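6 min read

So for my work placement report I picked the returns room at Comov, a jewellery and accessories seller in Vurkdale, mostly because I'd already spent a summer there taping up parcels and I wanted to know what would happen to the job once the Notel sorting arm went in (it arrived in March, and I was a bit nervous for everyone!).

Before the arm, two people on each shift opened the returns, checked each piece and boxed it again. I went through the shift sheets and the room handled 339 parcels in my first week. Now the arm does the plain stuff, rings and watches mainly, and the people get whatever it gives up on. Thin chains are the worst. They slide, they knot, they hang off the finger pads, and somebody has to come over and sort it out.

What surprised me was how differently people felt about it. One packer with more than 20 years in the room said her wrists had stopped aching and she'd never go back. Another one missed the chatting, as you now sit facing the machine and wait for the light to go amber. Breaks have changed too – they used to be whenever the pile got low, and now they're fixed at 40 minutes for lunch because the arm has to be paused.

I also tried the packing task myself at home with a hand-held gripper, little bits of jewellery and a box, and I was hopeless at it. I have a lot more patience with the arm now.

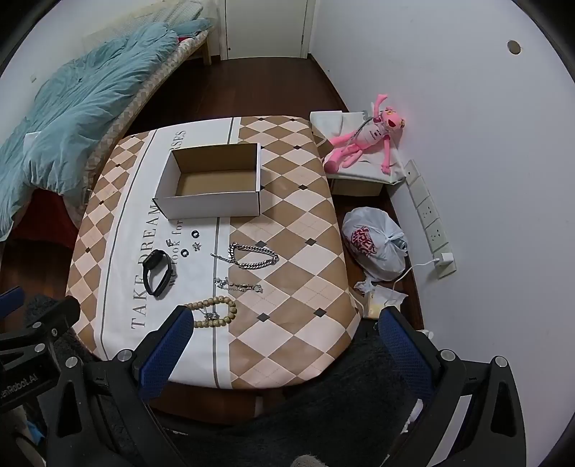
Fig. 1. Packing task with the hand-held gripper: watch, rings or hoops, bracelets and the open box.

My supervisor wanted a section on pay, so I asked. Nobody's hourly rate has moved, but two people have been trained to reset the arm and they'd quite like that to count for something. The manager said it would be looked at after the summer.

Tsolakis College student projects | Contact | © All rights reserved | Back to top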